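Custdale Recipe Cards
README, revised November 2023

Hello, and thank you for downloading the collection. It holds 2,310 handwritten recipe cards, typed up one by one and saved as plain text, along with a spreadsheet that ties each card to the tin or drawer it was kept in. I've tried to make everything easy to open on an ordinary computer, so you won't need any special software — a text editor will do nicely.

Where the cards come from

Most of them belonged to households in and near Custdale, and were lent to us by families who had held on to them for two or three generations. A smaller set of 300 came from the old Noltier bakery, where Tiziana Pace's aunt kept the order book and jotted recipes on the backs of delivery slips. Those are marked "slip" in the kind column. They are shorter than the rest and very fond of abbreviations, so do keep the glossary open beside you when you read them!

How the typing was done

Marisa Melis and Corrado Villa shared the typing between them, and Sveva Amato read every card a second time against the original. Spelling has been left as it was written, even where the same cook spells "raisins" three ways on one card. Crossed-out words sit between square brackets, and anything we couldn't read is shown by a question mark. Please don't tidy these up if you send us changes, as people studying the handwriting like to see where the trouble spots are. 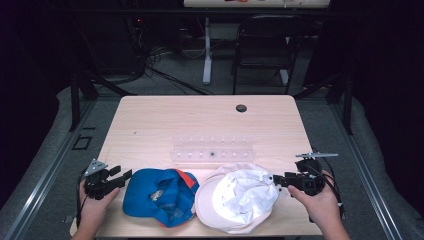

Measures have been left alone too. You'll meet gills, teacups, "a walnut of butter" and one very puzzling "Jarkeck spoon", which turns up on 62 cards and seems to be a bit bigger than a dessertspoon. If your grandmother owned one, we would dearly love to hear from you.

What is in the folder

cards.txt has the full text, with a blank line between cards
index.csv has card number, title, kind, household and rough decade
glossary.txt has abbreviations and local words
changes.txt lists corrections made after version 2

Known problems

The decades are mostly guesses made from the paper and the ink, so please treat them gently. Puddings are over-represented, and weekday suppers hardly appear. The Tedesco family cards were numbered twice by mistake, and both numbers are kept in the index for now.

Using the cards

You are welcome to cook from them, quote them and share them, so long as you name the collection. Corrections go to Murray Fehr, who looks after the files and answers in the evenings. Put the card number in the subject line, please.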